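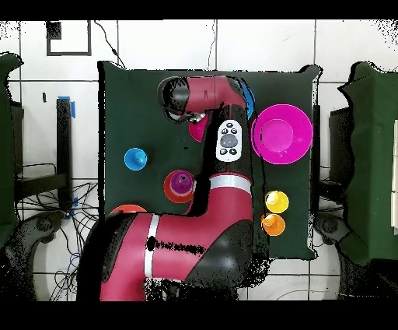

Rules for Robots That Share a Room With People

A robot arm is strong, and it does not get tired. It also does not know you are there unless someone has given it a way to find out. That is why every place that uses robot arms has rules. Some rules are for the robot and some are for the people.

Rule one: know where the arm can reach

An arm has joints, a bit like your shoulder, elbow and wrist. When all the joints straighten out, the arm can reach a lot farther than you might guess. The space it can reach is called its work area. People stay out of the work area while the arm is switched on and able to move.

At the Hemmin learning centre, visitors stand at least 200 centimetres back from the arm. That is longer than most grown-ups are tall.

Rule two: go slowly near people

A fast arm can hurt someone before they have time to step away. When people are close, the arm is set to a slow speed. The people who program it choose this speed and write it down, so the next person does not have to guess.

Rule three: everyone can stop it

Robots like this need a stop button. It is usually big and red, and it goes where a person can reach it without leaning past the arm. You do not need permission to press it. If something looks wrong, press first and talk later. Starting the arm again is a different job, and only a trained adult does that.

Rule four: practise with safe things

Picking up a cup is easy for you, but hard for a robot. It has to work out where the cup is, how wide it is and how tightly to squeeze. Plastic dishes are good for practice. Glass is a bad choice – it can break, and then somebody has to clean up the sharp bits.
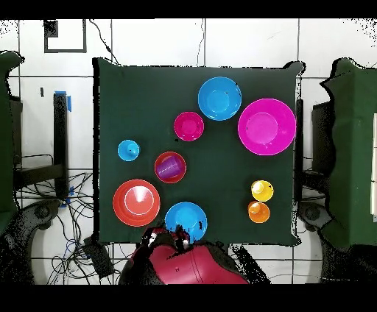

Plastic bowls and cups on a green cloth, with the gripper over a blue bowl.

Rule five: check before you start

Before the arm moves, someone goes through a list:

Is the stop button working?
Is everybody outside the work area?
Is the speed set to slow?
Are long hair and loose sleeves tucked away?

The list takes nearly 20 minutes the first time. After some practice it is much quicker, but you still do every line.

Who makes the rules?

Experts from many countries meet and agree on safety rules for robots. These are called standards. A workplace then adds its own rules to suit its own room and its own robots.

Words to know

Gripper: the part at the end of the arm that holds things.
Joint: a place where the arm can bend or turn.
Standard: a set of rules that many people have agreed to follow.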